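Forum > Maison et bricolage > Peinture et finitions

Sujet : Repeindre un vieux buffet en brun mat, vous feriez quoi ?

mirabelle_54
Bonjour à tous ! Je récupère le buffet de ma grand-tante (un gros machin massif, ciré depuis toujours) et je voudrais le passer en brun foncé, un peu gris, très mat. J'ai vu la gamme Grisis de chez Larkero en magasin et la teinte me plaît énormément, mais à 68 euros le pot j'hésite. Est-ce que quelqu'un l'a déjà utilisée sur du bois ciré ? Et est-ce qu'il faut vraiment tout décaper ? J'ai un appartement au troisième sans balcon, alors le décapant dans le salon, bof bof.

toine.rabot
Salut. Sur de la cire, rien ne tient, quelle que soit la marque. Tu décires d'abord, à la térébenthine ou avec un décireur du commerce, laine d'acier fine, chiffon, et tu recommences jusqu'à ce que le chiffon reste propre. Ensuite égrenage, sous-couche, peinture. Le pot à 68 euros tu peux l'oublier, une bonne acrylique mate de droguerie fait pareil.

Hilde Van Wijk
Pas d'accord avec toine pour la dernière phrase ! J'ai fait ma table de nuit avec une acrylique de droguerie et elle marquait au moindre coup d'ongle, une horreur, on voyait toutes les traces de doigts autour de la poignée. La commode de l'entrée, je l'ai faite en Grisis et je la lessive toutes les semaines (deux enfants, un chien, je vous laisse imaginer) sans que ça bouge. Par contre oui, décirer, obligatoire, là-dessus il a raison.

toine.rabot
Ta table de nuit, tu avais mis une sous-couche ?

Hilde Van Wijk
Non... mais c'était écrit « sans sous-couche » sur le pot !

toine.rabot
Voilà.

Hilde Van Wijk
Oui enfin la commode non plus n'en avait pas, et elle tient, elle. Donc ton « voilà », hein.

pépin_de_pomme
Bonsoir, je me permets de demander : pourquoi le peindre ? Un buffet ciré depuis des dizaines d'années, c'est beau, ça a une patine que tu ne retrouveras jamais. Un coup de popote et une cire teintée un ton plus foncé, et tu gardes le meuble. Je vois trop de jolies choses passées au gris en ce moment et ça me fait un peu mal au cœur.

mirabelle_54
Je comprends, mais il est orange. Vraiment orange, comme une vieille pipe, et mon parquet est orange aussi. J'ai vécu avec pendant tout le mois de juillet en essayant de l'aimer et je n'y arrive pas. Et le plateau a pris l'eau, il y a des auréoles partout, des ronds de vase, une brûlure de fer à repasser... Ma grand-tante le peindrait elle-même si elle pouvait, elle m'a dit « fais-en ce que tu veux, je ne l'ai jamais aimé ».

pépin_de_pomme
Bon, si la grand-tante donne sa bénédiction, je m'incline. Essaie quand même l'acide oxalique sur les auréoles au fond d'une porte avant de te décider, on ne sait jamais.

Abrehet Ambaye
Bonjour Mirabelle, je fais des meubles peints depuis un moment et je vais mettre tout le monde d'accord ou tout le monde en colère. Un brun gris mat, c'est la teinte la plus difficile : tout se voit. La moindre reprise de rouleau, le moindre trou mal rebouché, et selon l'heure de la journée tu as l'impression d'avoir deux couleurs différentes. Mon premier buffet, je l'ai peint le soir à la lampe, très contente de moi, et à 8 heures du matin avec la fenêtre de côté c'était une carte en relief. J'ai tout poncé.
Donc : essai sur une chute, posée debout, regardée le matin et le soir. Et rouleau laqueur à poils courts, jamais la mousse, ça fait des bulles.

mirabelle_54
Ah oui, ça me parle, la lumière rasante ! Le buffet sera pile contre le mur de la fenêtre en plus. Du coup tu rebouches avec quoi ? J'ai des petits trous d'anciennes ferrures sur les portes.

Abrehet Ambaye
Pâte à bois en deux passages, parce qu'elle se rétracte en séchant. Tu laisses un poil de surépaisseur, tu ponces avec une cale bien plate. Avec le doigt tu creuses, et sous un mat foncé le creux ressort avec un côté clair et un côté sombre, on ne voit plus que lui.

toine.rabot
+1 pour la cale. Et mastic polyester si les trous sont profonds, ça pue mais ça ne bouge plus.

lola_du_quai
Coucou, je débarque avec une question bête : et la peinture à la caséine ? Ma voisine a fait toute sa cuisine avec celle de Marnonholm, c'est d'un mat absolument fou, on dirait du velours. J'ai payé 61 euros pour un bidon mais je n'ai pas encore osé l'ouvrir...

Hilde Van Wijk
Magnifique, mais sur un plateau de buffet où on pose des verres, il faudra la protéger, et le vernis va changer la teinte.

mirabelle_54
Merci à tous, vous êtes adorables (même quand vous vous chamaillez !). Je pars donc sur décirage, pâte à bois, sous-couche — promis toine — et un pot de Grisis pour Hilde. Je fais une chute d'abord, je la regarde matin et soir comme dit Abrehet, et je garde l'intérieur des portes ciré pour consoler pépin. Il me reste à choisir les boutons, j'hésite entre du laiton et rien du tout avec juste une encoche. Je reviens vous dire quand la première couche est passée ! 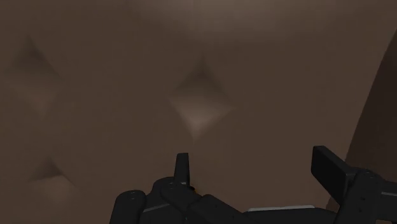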